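Küchenschränke auf Vordermann bringen: was bei mir wirklich hilft

Seit September habe ich mir vorgenommen, jede Woche einen Schrank in der Küche richtig durchzugehen. Also nicht nur schnell mit dem Lappen drüber, sondern ausräumen, putzen, Scharniere nachziehen und erst dann wieder einräumen. Angefangen habe ich bei den Oberschränken, weil sich da der Fettfilm vom Kochen absetzt und ich den ewig ignoriert hatte (man sieht ihn ja nicht, wenn man nur 1,60 m groß ist!).

Gegen den klebrigen Film obendrauf

Mein erster Versuch war ein teurer Küchenreiniger von Clorkix, und der war ganz okay, aber der Geruch hing bis zum Abend in der Wohnung. Inzwischen nehme ich warmes Wasser, einen guten Spritzer Spülmittel und ein Mikrofasertuch. Bei richtig altem Fett reibe ich vorher ein paar Tropfen Speiseöl drauf und lasse das zehn Minuten stehen. Klingt verkehrt, aber Fett löst Fett, und danach geht alles mit dem Spülwasser runter. Anschließend lege ich Backpapier oben auf den Schrank und tausche es alle 3 Monate aus. Das ist die beste Faulheit, die ich mir je angewöhnt habe.

Holzfronten nicht ertränken

Echtes Holz und Furnier mögen kein stehendes Wasser. Das Tuch also wirklich gut auswringen und gleich mit einem trockenen nachwischen, vor allem an den Zierleisten und in den Ecken der Füllungen. Dort sammelt sich übrigens alles, Mehlstaub, Krümel, Saucenspritzer unbekannten Alters. Ich gehe mit einer weichen alten Zahnbürste hinein und fahre immer in Richtung der Maserung. Scheuermilch bitte weglassen, die macht den Lack stumpf. Meine Freundin Yufang Fang schwört auf ein paar Tropfen Möbelöl zum Schluss, aber das geht nur bei geölten Fronten. Auf Lack bleibt es einfach liegen und zieht den nächsten Staub an.
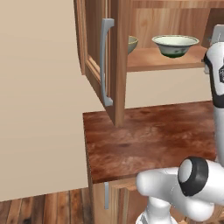 Wenn die Tür schief hängt

Bei den meisten Topfscharnieren gibt es zwei Schrauben, an denen man etwas ausrichten kann. Die vordere schiebt die Tür nach links oder rechts, die hintere bewegt sie vor und zurück. Immer nur eine halbe Umdrehung drehen, Tür zumachen, gucken, weiterdrehen. Ich habe beim ersten Mal drei Schrauben gleichzeitig verstellt und danach einen ganzen Donnerstag gebraucht, bis die Fugen wieder halbwegs gerade waren. Und bitte mit dem Handschraubendreher, der Akkuschrauber überdreht die Dinger schneller, als man »stopp« sagen kann.

Falls eine Schraube im Holz keinen Halt mehr findet: ein Streichholz ohne Kopf oder zwei Zahnstocher mit Holzleim ins Loch stecken, bündig abschneiden, über Nacht trocknen lassen und neu verschrauben. Hält bei mir im Vorratsschrank schon ewig, und da hängt die schwere Tür mit dem Gewürzregal dran.

Wackelige Griffe

Griffe lockern sich gern, wenn man jeden Tag zwanzigmal daran zieht. Nachziehen reicht meist nur für ein paar Wochen. Besser ist ein winziger Tropfen mittelfeste Schraubensicherung auf das Gewinde, oder, wenn gerade keine da ist, klarer Nagellack. Wer die Griffe ganz austauschen will, misst den Lochabstand von Mitte zu Mitte, bevor er bestellt. Ich hatte mir einmal bei Trastholm wunderschöne Bügelgriffe ausgesucht, natürlich ohne zu messen, und durfte sie alle zurückschicken. Metallgriffe poliere ich mit einem Tuch und einem Hauch Essig, danach klar abwischen und trocknen.

Wieder einräumen, aber mit System

Schweres kommt nach unten, Leichtes nach oben. Das weiß jeder, und trotzdem stand bei mir der gusseiserne Bräter jahrelang im obersten Fach. Was ich täglich benutze, steht jetzt zwischen Hüft- und Augenhöhe – Teller, Müslischalen, Kaffeebecher. Ganz oben landen Raclette, Kuchenformen und die Suppenterrine meiner Tante.

Für die Böden habe ich rutschfeste Matten genommen und mit der Küchenschere zugeschnitten. Wer Zeitungspapier mag, kann auch das nehmen, es färbt nur auf helles Geschirr ab, wenn es feucht wird. Gegen muffigen Geruch stelle ich ein Schälchen Natron in die hintere Ecke, Kaffeepulver geht auch, riecht dann aber halt nach Kaffee!

Nächste Woche ist der Schrank unter der Spüle dran, und vor dem graut es mir ein bisschen. Wenn ihr einen guten Trick gegen Kalkränder am Siphon habt, schreibt ihn mir gern in die Kommentare.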